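Threads > Local history > Books and pamphlets

Liette Penner
Sunday, July 21, 2024

1/ The parish history is back from the printer. It runs to 200 pages, 27 of them about drains. I wrote the drains chapter and I regret none of it.

14 likes · 2 replies

2/ It's called Tradberg: A Village and Its Neighbours. Dwight Boychuk wanted "A Proud Village". The neighbours had lent us most of the photographs, so he was talked down in May.

9 likes

3/ If you're after family names, go straight to the back. Yvette Landry did the index and it is better than the book. There are nine separate entries under "Petrenko, disputes with".

31 likes · 6 replies

4/ Tanner Petrenko has asked which Petrenko is meant on the mill pages. All of them, Tanner.
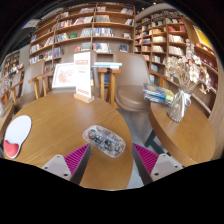 5/ Corrections so far: the chapel roof did not fall in twice. It fell in once and two people wrote it down, one of them a year late. Abundio Ayala found this in the vestry minutes the morning after we went to print, and rang me before breakfast to share his joy.

22 likes · 3 replies

6/ The tithe map is folded into a pocket inside the back cover. It unfolds beautifully. I have yet to meet anyone who can fold it up again. Plot 3045 is the pond, whatever the man at the pond says.

7/ Copies are at the post office and the library desk. Cash or cheque, and bring a bag if it's raining, as the cover marks. Volume two will deal with the railway, which never came.

40 likes · 11 replies · 5 shares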